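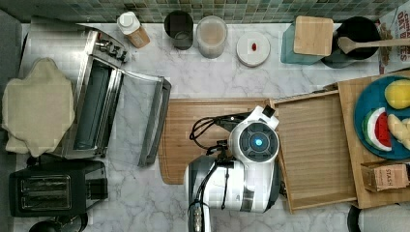

Part 3: Setting Up Your Dotine Kitchen Scale

Okay, batteries are in and the plastic film is off the display. Now we get to the part I messed up the first time, so go slow with me here.

1. Pick your spot. You want a hard, flat surface. Marble, tile and butcher block are all fine. A silicone mat is not fine (I tried, and my readings drifted all over the place). Keep the scale a hand's width from the wall so the back feet don't catch on anything.

2. Level it. Look for the little bubble window near the power button. Turn the two front feet until the bubble sits inside the ring. Mine took forever because I was turning them the wrong way – clockwise makes that corner go down.

3. Turn it on with nothing on the tray. Wait for the zero to stop blinking before you touch anything. If you lean on the counter while it's starting up, just switch it off and begin again.

4. Choose your units. Hold MODE until you see g, oz or lb:oz. The scale remembers your last choice, even after a battery change.

5. Calibrate. Hold MODE and TARE together until CAL shows up, let go, and set the 1000 g weight in the middle of the tray. When the display says DONE, take the weight off.

Note: The weight is in the small foam pocket under the tray, and I nearly threw mine out with the box! If yours is missing, Stodix sells one that fits the same slot.

Caution: Don't use a bag of sugar as your calibration weight. The number on the bag isn't exact enough, and every recipe after that will be off by the same bit.

6. Test the tare. Put an empty bowl on, press TARE, and pour in some flour. Now lift the bowl off. You should see a minus number that matches the bowl plus the flour. If you get Err instead, go back to step 2.

A word about auto-off: it kicks in after 40 seconds, and that drove me nuts when I was scooping cocoa out of a deep canister. Hold TARE for a long beep and it stays awake until you shut it down yourself. Ronaldo Quintana wrote in to tell me this also works on the older Waltance model, so thank you, Ronaldo.

Caution: Never run the scale under the faucet. The tray lifts off and can go in the sink, but the base only gets a damp cloth. Dry around the buttons before you put it away.

Part 4 covers saving your own container weights, so keep your favorite bowls handy.

Last updated May 13, 2025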